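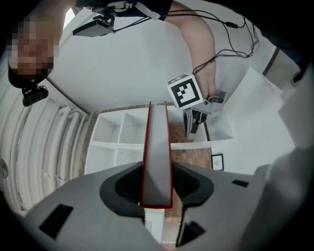 **Ladi Anozie**
Data collection technician, Witholm

**Right gripper pose jumps in recorded demonstrations, arm goes into protective stop on replay**

We record two-handed demonstrations with a pair of hand-held grippers. Each gripper carries a white cube with square markers on it, and the head-mounted camera is what locates the cubes. Pose estimation is done offline in Etska. The trajectories are then replayed on two arms run by a Bako controller, at a different site in Plistport, so I don't see the replay myself and depend on the logs they send back.

Out of 194 episodes in the February batch, 67 were rejected on replay. The log entry is the same each time: joint velocity limit exceeded, protective stop, right arm. The left arm has never tripped. In one case the right arm had already started to swing before the stop came in and the fingers hit the edge of the table. One pad was torn. There was no injury, as the cell was closed, but replay has been suspended until we can explain it.

When I plot the right gripper's pose for a rejected episode, the position is mostly smooth. The orientation is smooth too, then changes abruptly between one frame and the next, stays wrong for a short stretch, and goes back. At the same instant the position moves a little. The operator's hand plainly did no such thing in the video.

The tasks in this batch are picking folders and books from a desk and handing them from one gripper to the other. The handover is where most of the jumps are, but there are some in plain picking as well.

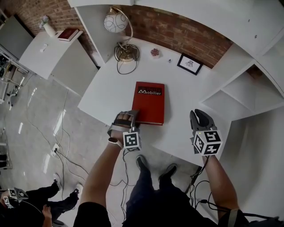

*Book task, seen from above. Left hand on the book, right gripper open at the front of the desk.*

Things I have already tried:

- Repeated the intrinsic calibration of the head camera. Reprojection error is slightly better than it was. No change in the jumps.
- Swapped the two cubes between hands for a short test. I only did a few episodes and the result was unclear.
- Smoothed the pose with a low-pass filter. This hides the jump but leaves a large false movement in its place, and I'm not willing to send that to an arm.
- Checked the time offset between the head camera and the gripper cameras. It was 19 ms and constant, and it is now corrected. Again no change in the jumps.
- Wiped the markers.
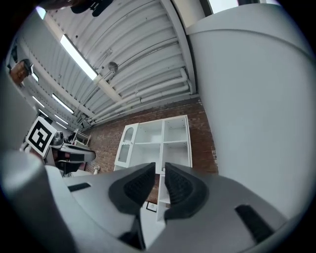

I have also gone through the gripper camera footage for the rejected episodes, frame by frame, to see whether the object slipped or the pads did something odd at the moment of the jump. They don't. Gripper opening width is a separate measurement and it's continuous throughout, so I'm fairly sure the fault is confined to the cube pose and hasn't anything to do with the fingers or with what they are holding.

Etska is on its default settings except that I raised the minimum marker size. The operators are told to keep both cubes in view of the head camera and they mostly do.

What I would like to know:

Is this a known failure of cube tracking, or should I be looking for a mechanical fault on the right gripper? And is there a sound way of repairing the episodes we have, or should they be recorded again?

---

**tormented_encoder**

Almost certainly the lighting. Fluorescent tubes flicker at twice mains frequency, and if your exposure is short you get bands across the picture and the marker corners move. We had this for months. Set the exposure to a multiple of the flicker period and lock it, turn off auto gain, and if there is a window, put a blind on it.

Also check the cable on the wrist cube. If it drags on the sleeve it can pull the cube round on its mount, and you won't notice because the cube springs back. Tie the cable down to the forearm with some slack at the wrist.

I'd re-record. Bad data is bad data.

> **Ladi Anozie:** Exposure is already locked. I looked for banding and couldn't find any in the rejected episodes. The cable is a fair point and I'll check the mount, but the rotation in the plots is much larger than the mount could allow without breaking. It also happens within a single frame interval.

> **tormented_encoder:** Then I don't know. Still worth doing the blind.

---

**orrery_bench**

Two separate faults give this symptom. They need different repairs, so find out which you have before changing anything.

**Fault A: planar ambiguity.** A single flat square seen by a camera has two poses that fit its corners nearly equally well. When the marker is large in the image and well tilted, one fits clearly better. When it is small, or nearly face-on to the camera, the errors of the two solutions are close together and corner noise decides which is chosen. The pose then flips about an axis in the plane of the marker. It flips back when the noise goes the other way. The position hardly moves. Much of what you describe fits this.

It happens when only one face of the cube is usable. With a head-mounted camera looking down on a hand over a desk, the top face can be square to the lens for long periods while the side faces are too foreshortened to decode. Raising the minimum marker size makes it worse. The side faces are the small ones, so you have told the detector to throw away the very markers that would have settled the question. Put that setting back to the default first.

**Fault B: wrong cube definition.** If a marker has been replaced and stuck on a quarter turn out, or the file that says where each face sits has an error, the pose is right when you see the good faces and wrong when you see the bad one. The jump then occurs each time the visible set of faces changes, and its size is always the same.

To tell them apart:

1. For each jump, write out which marker IDs were detected in the frame before and the frame after.
2. If the IDs are the same on both sides of the jump, it's Fault A.
3. If the IDs change, and the rotation is the same in every episode, it's Fault B.
4. If the IDs change and the rotation varies, it's probably Fault A again, with a second face dropping out and leaving the solver with one.

Your cube swap was the right test but needs a proper run. Fault B follows the cube. Fault A stays with the hand, because it depends on how the operator holds the wrist relative to the head. That would also explain why only one arm trips if your operators do most of the turning with the right.

**Repair, Fault A.** The existing video can be reprocessed. Nothing has been lost, the wrong solution was picked. Solve the whole cube as one rigid body from all detected corners together, not marker by marker with an average afterwards. In Etska this is the rigid target option and I believe it is off by default. For frames with only one face, keep both solutions along with their reprojection errors. If the ratio of the errors is close to one, choose the solution nearer the previous accepted pose. If there is no recent accepted pose, mark the frame invalid. Do not let the software fill a long gap by interpolation — a handover is exactly the place where the hand does something that interpolation will not predict.

**Repair, Fault B.** Correct the definition file and reprocess. You don't need to record anything again.

**Before anyone restarts replay**, put a check in front of the controller. The protective stop is there to catch what your own checks missed, and at present it's doing all the work. Calculate linear and angular velocity between consecutive poses in the file, compare with what a human wrist can do, and refuse the whole episode if any step is over. Then run the first pass at reduced speed with nothing on the table. The fact that an arm reached the table edge before stopping means the step was spread over several controller cycles by the Bako's own interpolation, and a jump slightly smaller than yours would have been carried out in full with no stop at all. I would go back through the accepted episodes on that basis. Some of them will contain flips that were merely slow enough to pass.

> **Ladi Anozie:** Thank you. I've written out the IDs for all the rejected episodes. In most of them the ID is the same before and after and only one marker is detected, so Fault A. Minimum marker size is back to default and the rigid target option was indeed off.
>
> However, there is a smaller group where the IDs change and the rotation is always a quarter turn. One face on the right cube has been replaced at some time and the replacement is turned. I missed it because the pattern gives no hint of which way up it should be. So both faults.

> **orrery_bench:** Fix the definition file first and then reprocess with the rigid target. If you do it the other way round, the solver will try to reconcile the turned face with the good ones and you'll get a poor fit that looks like noise. Mark the "up" edge on every face with a fine pen, outside the black border.

> **Ladi Anozie:** Done in that order. The velocity check is running on the reprocessed files, including the ones that were accepted before. It has refused two of those. I've asked Plistport to leave replay suspended until I've looked at both by hand.

---

**pallet_and_pin**

Agree with the above on the ambiguity. One addition on the recording side: mount the cube so that no face is parallel to the image plane in the usual working posture. We use a wedge between cube and gripper body, and with a corner of the cube towards the head camera you normally get several faces at a useful angle. You'll need to redo the cube-to-fingertip transform afterwards. Keep the old transform with the old episodes, as mixing the two in one batch gives a constant offset at the fingertips which your velocity check won't see.

Check the torn pad's replacement for height as well. Ours came from a different mould and sat slightly proud.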